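4 min read

Open day walk-through – demo room, tables and floor
Date: 2024-05-01
Checked with: Rachid Benjelloun (Mevness)

Okay, so this is my usual list with my usual rambling next to it. If you just want the marks, read the first word of each item. OK means OK, FIX means before the doors open, and WATCH means I can live with it but somebody keeps an eye on it all day. The February list is still in the shared folder if you want to compare, but please don't print that one by mistake (we did that last time and spent a good while looking for a fire extinguisher that had moved).

Getting in and out

OK – Main door opens all the way and stays open by itself. The wedge is gone, good.

FIX – Side door. It opens fine, but the Breseo people have parked two flight cases right where it swings. Rachid called them while I stood there and they said they'd shift them after lunch. I want to see that with my own eyes.

OK – Exit signs lit. Pressed the test button on both and they came back on like they should.

WATCH – Head count. The room is signed off for 67 people and we've sent out way more invitations than that, so the visit goes in groups of 20, with one guide in front and one at the back. Four guides on shift at any time. I know it feels slow! It also means everybody gets to stand close enough to see something, and last time that was the number one complaint on the cards.

Floor

OK – Tape lines are down and they're straight. The yellow line is where visitors stop. Kids will put their toes over it, kids always do, so the guide at the front keeps talking from the visitor side.

FIX – One corner of the rubber mat near the coat rack is curling up. I caught my own shoe on it, which settles that. New tape or take the mat away, I don't mind which.

Tables with live demos

This is where I spent most of the morning. Rachid wanted the cooking table looked at first, with the toy vegetables out, so that's the one I've written most about.

OK – Tabletop steady. I leaned on it with both hands and then sat on the corner for a second (sorry, Rachid) and nothing moved.

WATCH – The partition panel at the back. There's a small black clip at the foot of it and it held when I gave the panel a push. A push from me isn't a ten-year-old falling against it, so no bags or coats leaned on it from behind, please.

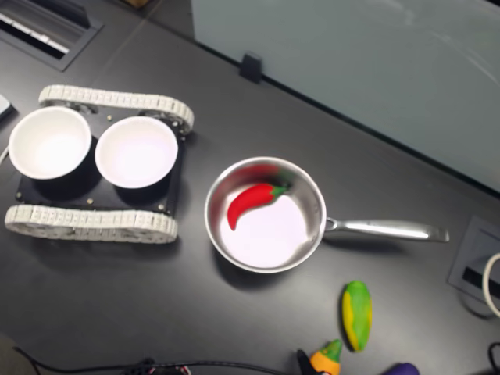
Cooking table: tracked base with the two bowls on top, saucepan and toy vegetables alongside.

OK – Tracks on the little tank base. Power off, I ran a finger along the links on both sides and found nothing sharp. With power on, fingers stay away from the ends where the tracks go around. I'd like the guide to say that out loud to every group, even the grown-ups.

WATCH – Bowls on the black plate. They're just resting there, and the left one hangs a bit over the edge of the plate. Fine while the base is parked. Before it drives anywhere, move the bowls in or take them off. I asked about a bit of non-slip mat under them and Rachid liked the idea, so let's see.

WATCH – Saucepan handle. It sticks out toward the right-hand side of the table, so if visitors end up standing over there it's going to get bumped. Turn it toward the back once the group comes in. No heat at this table at any point, and I've put that in writing because someone asked me if we could "do a real one for the last group." No.

FIX – Cables. The thin black one along the front left has a small connector in it with colored leads showing, and it's down by the table edge where a sleeve could catch it. Clip it down or move it back. Over on the right, the white one coming out of the square grommet and the black one hanging near the corner both want tidying too. The tray in the tabletop is right there, let's use it.

OK – Toy vegetables. Squeezed a few, wiped them, no loose bits. They get wiped again between groups if kids handle them, and the wipes live on the shelf behind the guide. Anything that lands on the floor goes in the box until it's been cleaned.

Stop buttons

OK – Pressed every one. The Anden arm by the window stopped right away, and so did the conveyor. I made Rachid press them too, so now there are two of us who've done it.

FIX – The stop button at the conveyor has a coffee cup ring on its label and you can't read half the word. New label, it takes a minute.

Noise and talking

WATCH – The microphone squeals if you stand under the speaker by the door. Guides know. Abdel Rahman have offered a spare headset set for the afternoon and I said yes please.

Paper and bits

OK – First aid kit full, sealed, and hung at the right height.

OK – Visitor leaflets, 1000 of them, in the hall and off the floor. They were stacked in front of the radiator when I got there – moved now.

FIX – Guide sheet still says "ask a member of staff" with no name on it. Put the shift lead's name and phone number on there in big letters.

I'm back an hour before opening to go over the FIX items with Rachid. If one of them's yours and it's done already, cross it off on the copy taped to the inside of the demo room door and put your initials next to it.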